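Plorker to bring robot arms into its Fahy packing hall from January

Staff who pack antiques and museum replicas at Plorker's Fahy site will share their benches with robot arms from January, the company has told its workforce.

The change affects 13 people on the packing benches. Plorker says there will be no redundancies and that pay grades stay as they are. The Fahy hall handles up to 500 pieces a week, many of them awkward shapes with thin legs, spouts or handles, and until now all of them have been lifted and turned by hand.

Under the new arrangement an arm will pick up each piece, turn it for inspection and set it down again. Packers will check it for damage, choose the wrapping and close the box. They will also decide which pieces the arm should leave alone.

The handling routines have been worked out in simulation by Plutova, a software firm hired for the project. 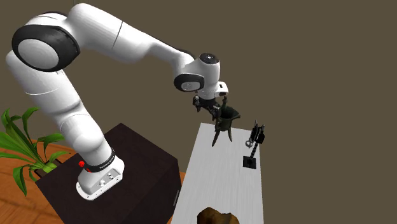 By the Renari newsroom
2025-10-29

A dark green tripod vessel with a flared rim is one of the shapes used in the simulated work, with the gripper brought in at its left side. Vessels of this sort are slow to pack because the legs taper and the weight sits high, and packers at Fahy usually work on them in pairs.

Each routine has to run 100 times in simulation without a drop before it is passed for use in the hall. Routines that fail go back to Plutova with notes from the bench staff, who have been given paid time during their shifts to review them.

Working hours will change slightly. The early shift will start half an hour later, as the arms can be set up by one person before the others arrive. That job will rotate, and everyone on the benches will be trained for it. Staff had asked for the training to be finished before the first arm is switched on, and Plorker has agreed.

Some packers raised concerns about having to keep pace with a machine. The company says the arms will wait for a button press before each lift, and that output per person will not be measured during the first months. Heavier crates will still go to the loading bay by pallet truck.

Plorker's second site is not part of the plan.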